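What the Folding Table Paid For

I worked ten years in the finishing room of a commercial laundry in Drarnbridge, and I still go in two mornings a month to train new people. So when the company said in October that it wanted to automate folding, I got calls from both sides of the argument. I have come down somewhere neither side likes much.

Start with what folding is. People who have never done it for pay think of it as the easy end of a laundry. The washers and the tunnel dryers have run mostly by themselves for years. Flat sheets go through an ironer and a folding machine that doesn't care what color they are. What is left for hands is everything that isn't a rectangle: shirts, scrub tops, bibs, gowns with ties. Each one arrives as a lump. You find a hem, you find the corners, you pull until the cloth lies down, and you fold.
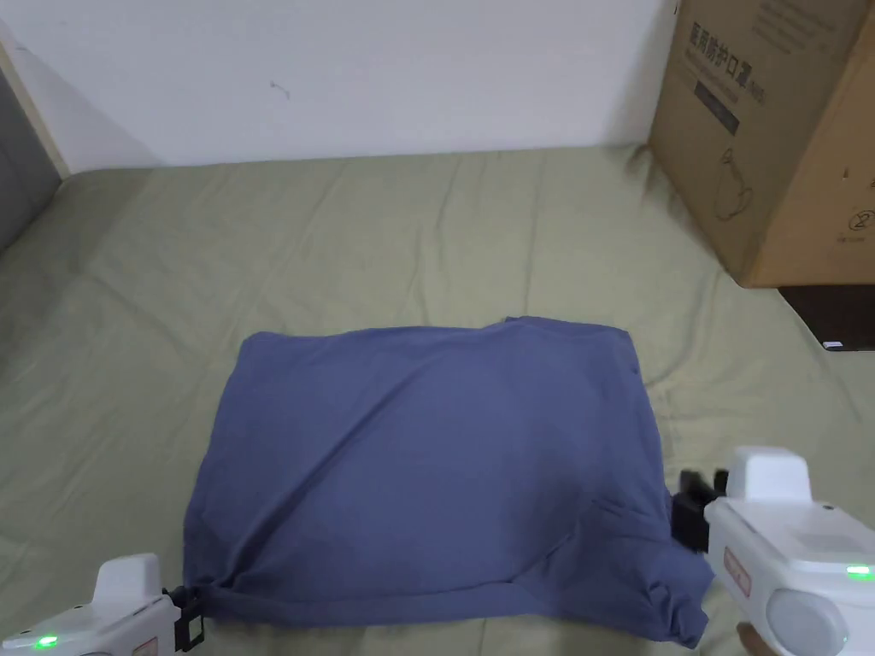 At our plant the standard was 114 shirts an hour. A good folder could beat that without looking busy. Ferhat Oral, who stood across from me for most of those years, used to fold while he argued about bus routes, and his stacks were straighter than mine. He was paid the same as someone who started last spring. That is my first point. The company never thought the skill was worth anything until it had to buy it from a supplier.

Now it has a price. Grikar, the firm bringing in the new line, needs people to do the job with grippers in their hands so the machine has something to learn from. A folder who takes that work has to do the same shirt over and over, slower than usual, starting from every kind of mess. The pinch is different. You can't feel the weave, and you have to decide on purpose which corner to go for, when for years your fingers decided.

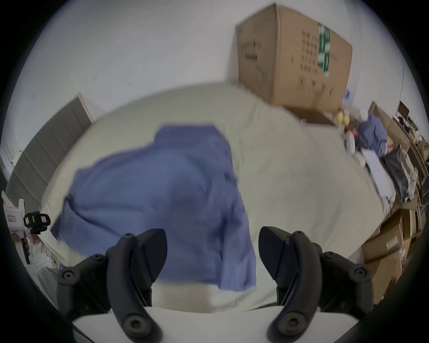

A cloth lying crumpled on the mattress, seen from between the gripper fingers.

Ferhat did a stretch of it and said it was the first time at work that anyone had asked him how he does a thing. He also said his wrists hurt less than they did on the table. I believe both. I have had my own wrists looked at, and I won't pretend the old job was good for anyone's body.

But the pay for it came as an hourly rate, the regular one, and it ends when the hours end. The folding he recorded stays with Grikar. If the line ends up at Çetinkaya across the river, or at the Tometex plant, his way of turning a sleeve goes with it and he gets nothing more. A welder who writes a training manual at least gets his name on the cover.

I don't want the machine stopped. I want three things settled before it is switched on. The people who teach it should be paid above the folding rate, with something further each time the line is sold on. The jobs that come with it — clearing jams, checking stacks, sorting what the machine refuses — should go first to people from the folding tables, with training on the clock. And the hourly standard should be set again from scratch. When a machine takes the easy shirts, what comes to the human is a bin of the hard ones, and 114 an hour out of that bin is not possible. I have seen this already with the sheet folder. It took the clean flat work, and the women who got the torn and tangled pieces were written up for being slow.

Management's answer so far is that 100 percent of current staff will be "offered a pathway." I asked what the pathway was and was told it was being worked on. The shift starts at six, and people are reading that notice every morning on the way to their tables. They should have it in writing, with a rate next to it.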